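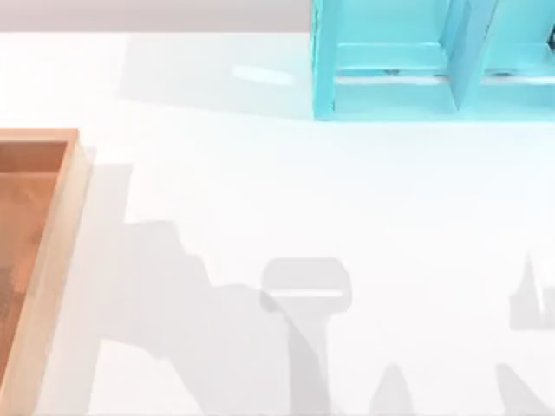

We finally pushed the new Clerero planner on Friday, and I've been grinning at my screen ever since! Version 19 plans for both arms together (the old one did the left arm first and made the right one wait its turn, which drove me up the wall).

I ran 3,921 simulated episodes on it, all with the tray on one side and the turquoise shelf on the other, and 3,471 finished without a single replan. The last release never got past 2,000 on the same set, so yeah, I'm pretty happy.

Bleddyn Llewellyn rewrote the collision checker and it's so much faster now. He also fixed that annoying bug where Fodia would drop the shelf divider from the collision map and plan straight through it - sorry to everyone who lost an afternoon to that one.

You'll need to rebuild your scene cache before you update, and old Willia config files still load fine. Next up is the grasp scoring, hopefully in December. Bug reports go in the usual tracker, please, and attach your logs!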